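Usberg kitchens to bring in robot arms for repetitive cooking tasks; no posts to be lost, company confirms

For immediate release
December 17, 2022

Usberg, the contract catering company, has announced that robot arms will begin work in its Dikis production kitchen in April, following a period of preparation in which kitchen staff have been recording everyday cooking tasks for the machines to learn from. The programme, known as Flarusance, is run jointly with the automation firm Yu.

The Dikis kitchen employs 200 people across its day and night shifts and supplies cooked meals to schools, clinics and offices. Under the first stage of the programme, 4 robot arms will be installed at the dry goods and hob stations. They will take on the handling of pans, the moving of measured ingredients and the loading and clearing of trays. Seasoning, tasting, menu work and all final checks on food will remain with the kitchen's cooks.

Usberg has given a written undertaking that no member of staff will lose their post or have their contracted hours reduced as a result of the change. The undertaking was agreed with staff representatives before any equipment was ordered and applies to agency workers with a current placement at Dikis as well as to permanent employees.

Why the work is changing

The company's review of injuries and absence at Dikis found that wrist, shoulder and lower back complaints were the most common reason for staff being moved to lighter duties. Most of those affected worked at the hob line, where the same lifting and tipping movements are repeated throughout a shift. Earlier measures, including lower shelving and shorter turns at each station, brought some relief but did not remove the cause.

Staff at the hob line were asked which parts of the job they would most willingly give up. Lifting filled pans came first, followed by the portioning of dried beans and grains. These two tasks were chosen as the starting point for Flarusance. Requests to automate the plating of meals were considered and set aside, as most plating staff said that they wished to keep this work.

How staff are teaching the machines

The arms will not be programmed by engineers alone. Cooks and kitchen assistants at Dikis have been recording the tasks themselves with a hand-held gripper, which has two fingers and soft ribbed pads near the tips. The member of staff holds the tool and carries out the task with it, and a camera mounted on the tool keeps a record of each movement. Yu then uses the recordings to train the arms.

Sessions take place at a small round table set up with ordinary kitchen items, among them a frying pan, an induction cooktop and a compartment tray of beans and grains. One of the tasks concerns soybeans in a stainless-steel pan. Dried beans were selected for the early sessions at the suggestion of the cooks, who pointed out that they roll, spill and gather unevenly, and so show up clumsy handling at once.
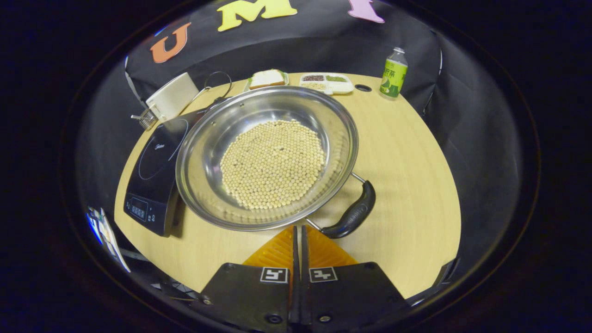 Training and pay

A total of 20 members of staff have completed the recording course, which lasts 2 days and is held in working hours at full pay. Those who complete it receive an additional hourly payment for each session they carry out. No previous experience with computers or machinery is required, and places have been offered to night shift staff on the same terms as those on days.

From April, a new grade of station lead will be created at Dikis. Station leads will supervise the arms, stop and restart them when needed, and decide when a task should be handed back to a person. The posts will be advertised within the kitchen before they are opened to outside applicants, and staff who have been on lighter duties through injury are encouraged to apply.

Recordings show the work surface and the tool. They will not be used to measure the speed of individual workers, nor in any disciplinary matter, and staff may ask for a session in which they took part to be deleted. These conditions form part of the agreement between Usberg and Yu and cannot be altered without the consent of staff representatives.

Safety arrangements

Each arm will be fitted with a stop button within reach of the neighbouring station and will slow down when a person enters its working area. The arms will be tested with cold pans before any heated work is permitted. Floor markings, revised cleaning routines and a fresh risk assessment will be in place before the first shift on which the equipment is used. Food hygiene procedures at the kitchen are unchanged.

Next steps

Recording sessions at Dikis will continue through the winter. The arms will first be run outside production hours, with station leads present, and will join the day shift only when the kitchen's safety representatives have signed off the trial. The night shift will follow at a later date. Usberg will publish its findings on injuries, absence and staff views at the end of the first stage, and no decision on extending the programme to its other kitchens will be made before then.

Notes to editors

Usberg prepares and delivers meals for workplaces and public buildings. Its Dikis site is the company's largest production kitchen.

Yu designs and installs robotic handling equipment for food preparation and light assembly.

Flarusance is the joint name for the recording, training and installation work described in this release. It is funded by the two companies.

Visits to the Dikis kitchen may be arranged through the Usberg press office. Visitors are asked to give notice in advance and to follow the site's rules on protective clothing.

ENDS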